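Ticket: Tickets for the author lecture show as sold out when they aren't
Status: closed
Opened by: Divya Warrier, campus lecture series
Assigned to: Kayode Idahosa, Fulia ticketing support

Divya Warrier, 7 June 2020

Hi Kayode, me again! I run the evening lecture series at the college and we've got a choreographer coming in November to talk about her memoir. It's free, it's open to everybody, and we use Fulia for the reservations so we know how many chairs to put out. The event page went up this morning and within an hour people were emailing me to say it was full. It isn't full. I have 109 seats in the room and the guest list has 19 names on it, and two of those are me testing.

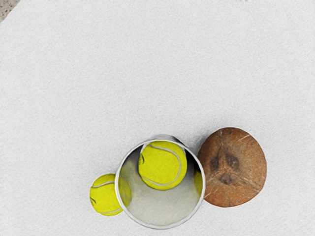
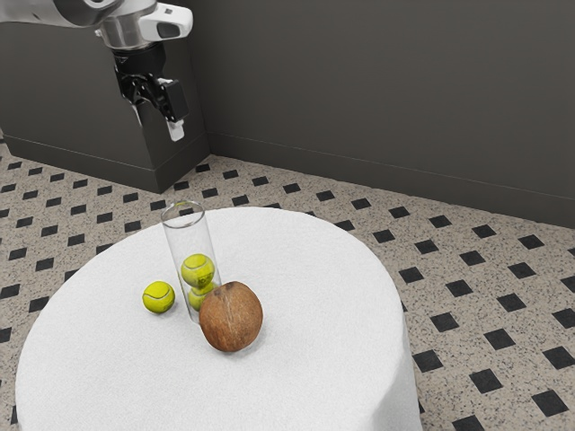 What I see on my side: the dashboard says "19 reserved, 90 available", which is right. What the public sees: a gray bar that says "This event has reached capacity" and no button. I've tried it in two browsers, on my phone, and on my mother's tablet (she wanted a seat anyway). Same gray bar everywhere.

Things I've done already, so you don't have to ask:

Cleared my cache.
Logged out and back in.
Unpublished the page and published it again. This made it worse for a minute, the page went to a 404, and then it came back with the same gray bar.
Changed the capacity to 110 and back to 109 to see if it would wake up. No change.

The book signing is set up as a second item under the same event, if that matters. It has its own little description and its own time, half an hour after the talk ends.

Divya

Kayode Idahosa, Fulia support

Hi Divya, thanks for all the detail, that saves us a round of emails. I can see the gray bar too, so it isn't your devices. A few questions.

1. Did you make this event from scratch or copy it from an older one?
2. Is the signing item set to "included with admission" or "separate reservation"?
3. Do you have the waitlist turned on?

Please leave the capacity at 109 for now and don't unpublish again while I'm looking. Each time you do that, the public page gets rebuilt and I lose the log I was reading.

Kayode

Divya Warrier

Oops, sorry about the log.

1. Copied! I always copy. This one came from the piano recital we did in the small hall, because I'd finally gotten the parking directions the way I like them and I wasn't about to type those again.
2. I had to go look. It says "included with admission". I don't remember picking that but it's what I'd want.
3. Waitlist is off. I turned it on once two years ago and had people writing to me about it for weeks, so it stays off.

One more thing I noticed over lunch. When I open the public page while logged in as an organizer there's a tiny line under the gray bar that says "Signing table: 8 of 8". I never typed an eight anywhere that I can think of. The recital had a reception for donors with eight places at the front table, so could it be coming from there? I hadn't even noticed that the reception came along when I copied the thing.

Also, Jaruwan Thongdee at our front office says she's getting phone calls now and is writing names on a notepad. I'd love to not have a notepad.

Divya

Kayode Idahosa, Fulia support

You've pretty much found it. The reception from your recital was an add-on with a limit of eight. When you copied the event, the add-on came along, and you renamed it to be the signing. The new name and the new time saved fine, but the limit of eight stayed underneath. Because it's set to "included with admission", every reservation also takes one spot at the signing. Once eight of those were gone, the page decided the whole event was full.

That leaves the question of how you got to 19, and I'd like to understand that before I change anything. Did anybody add guests by hand?

Kayode

Divya Warrier

Yes! I put in eleven by hand last night – the dance faculty, plus Ekene Nwankwo, who's introducing the speaker, plus his wife. So eight from the public (counting my two tests) and eleven from me. That's the 19. I feel like a detective.

So do I just change the eight to 109? I went looking for a place to do it, and on the add-on screen the limit box is grayed out. I clicked on it a lot.

Divya

Kayode Idahosa, Fulia support

The box locks as soon as there's one reservation against the add-on. It's meant to stop people from lowering a limit under the number already booked, but it blocks raising it too, and that's a complaint we've had before. Two ways around it:

Option A: Switch the signing from "included with admission" to "no reservation needed". It'll still be listed on the page with its time, but it won't count anything. You can do this yourself: Edit event, Add-ons, click the name of the add-on, then the menu called Booking type. Save, then save again on the main event screen. People often miss the second save.

Option B: I raise the limit from our end. It takes an administrator here, and you'd still have the add-on counting seats.

If the signing is open to whoever's in the room, I'd go with A. The people who already reserved keep their seats either way and won't get a new email.

Kayode

Divya Warrier

Going with A. The signing is just a line that goes out the door, we've never counted it.

Okay, did it. I did the first save and, I admit, walked off to get coffee, came back, still gray. Then I reread your message and did the second save. Now the public page has the green button again! I reserved a seat as my mother and it went through, confirmation email in her inbox a minute later, and the dashboard went to 20.

Except... the confirmation email says "Your place at the donor reception is confirmed." With a little wine glass. There's no donor reception. There's definitely no wine, the speaker's people asked for water and a stool.

Can you tell me where that's hiding?

Divya

Kayode Idahosa, Fulia support

Glad the button's back. The email text is a separate template and it gets copied with the event as well. Go to Messages, then Confirmation, then scroll down past the part with the parking directions. There'll be a block called "Add-on note". Delete the text or put your own in. While you're there, check the Reminder template too, it has the same block and goes out the day before.

I'd suggest sending the eight public reservations a short correction, if they got the same note. You can do that from Messages, New message, and pick "Online reservations" so that your eleven hand-added guests are left out. Those never got a confirmation unless you ticked the box.

Kayode

Divya Warrier

Found both. The reminder was even worse, it told people to enter by the stage door. Fixed now.

I wrote to the online people and said sorry, there's no reception but there is a very good talk and you can get your book signed. Dezső Szénási from the music department wrote back in four minutes to say he'd only signed up for the reception. I think he's kidding. I've left him on the list.

Jaruwan is typing in the notepad names now. She asks if she should tick the box so they get the email, and I said yes, since they called in and never got anything in writing.

Last question and then I'll leave you alone. If I copy THIS event for the spring lecture, do I get a clean one, or do I drag all of this along again?

Divya

Kayode Idahosa, Fulia support

It'll bring along whatever's in it now, so you'd get the signing with no limit and your corrected emails. On the copy screen there's a small link, "Choose what to copy". Open it and you can untick Add-ons and Messages one by one. Your parking directions are under Venue notes if you want only those – they're in the email too, but the Venue notes version is the one on the page.

I've also passed along a request that the "reached capacity" bar say which item is full when it's an add-on. I can't give you a date on that one.

I'll keep this open until tomorrow in case anything else from the recital turns up.

Kayode

Divya Warrier

Checked this morning, the button's still green and the names are still coming in. My mother has forwarded me her confirmation twice to ask if it's real. It's real. You can close this, and thank you!

Divya

Closed by Kayode Idahosa. Cause: add-on limit carried over from copied event. Fix: booking type changed by organizer, confirmation and reminder templates edited.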